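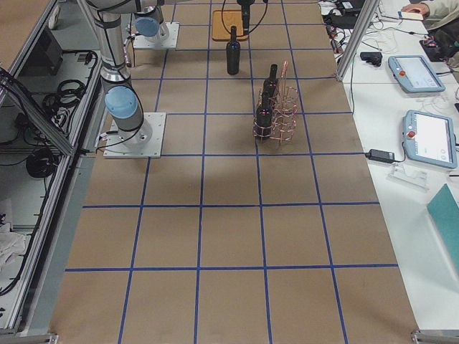 The Handdale wine rack in copper, two bottles in and one still waiting.

I've had the Handdale for a few months now - bought it in February to replace a clunky old rack that took up half my counter - and I like it a lot more than I thought I would. It's all curved wire, very open, so the bottles don't disappear behind anything, and the tall handle at the back makes it easy to carry to the table when people come over.

It's not perfect! Bottles with wide shoulders are a bit of a squeeze (my friend Didier brought a fat one and we had to wiggle it), and you want to put the first one in gently or the whole thing slides. The wire also picks up fingerprints, so keep a cloth handy.

I paid 40 dollars, which felt fair. I looked at the Satholm too, but that was 53 and had no handle, and I use the handle all the time. If you keep 100 bottles in the basement this won't help you much, but for the few you plan to drink soon it's great. I'm thinking of getting a second one for my sister.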